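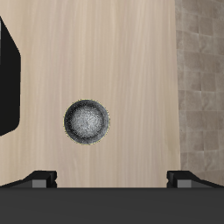 From: Colleen Grewal
To: Larnberg Printmakers list
Subject: Re: Paper sizes and delivery for the January members' show

Wilma Declercq wrote:

> Two questions before I start framing. The call says works on paper up
> to 80 cm on the longest side. Is that the sheet or the frame? My
> larger etchings are just under on the sheet but will go over once
> they have a mat around them. Also, can we send unframed work this
> year? Last year Elis took some and hung it with magnets, and I
> thought it looked better than the framed wall.

Wilma, and everyone else who has written to me about this,

The 80 cm is the frame, outside edge to outside edge. I should have put that in the call. The long wall at the Beddoe has the picture rail and we can't go above it, so two rows is all we get, and anything bigger pushes the second row down to knee height. If your sheet is close to the limit, a narrow mat or no mat is fine. Float mounting is fine too.

Unframed work is allowed on the end wall only. There is room for 12 sheets if they are small. Elis Pumphrey is hanging that wall again and wants to know by the end of the month who is sending what, with sheet sizes, height first. Please leave a clean margin at the top for the magnets. He will not pin through paper, so don't ask him to.

Each member can enter 4 prints. If you enter a set as one work it counts as one, but it has to be priced and sold as a set. We had a mix-up over this with Reinaldo Falcão's lithographs, where a buyer wanted the second one only and the label didn't say either way. Write "set, not sold separately" on the form if that is what you mean.

Delivery is to the side door on Urberg Street, not the front. Someone will be there from 5 in the afternoon. Label the back of every piece with your name, title, edition number and price. Wire or D-rings on frames please, no sawtooth hangers.

Wilma, for your large ones, Arwel Ifans has some thin black frames left over from the Grolel exhibition that he is willing to lend. I don't have the inside measurements. Write to him off list.

The aquatint you showed at the last meeting, the one of the lock gates, would be good on the long wall if it isn't promised elsewhere.

I still need two people for the hanging day. Bring your own level if you have one.

Colleen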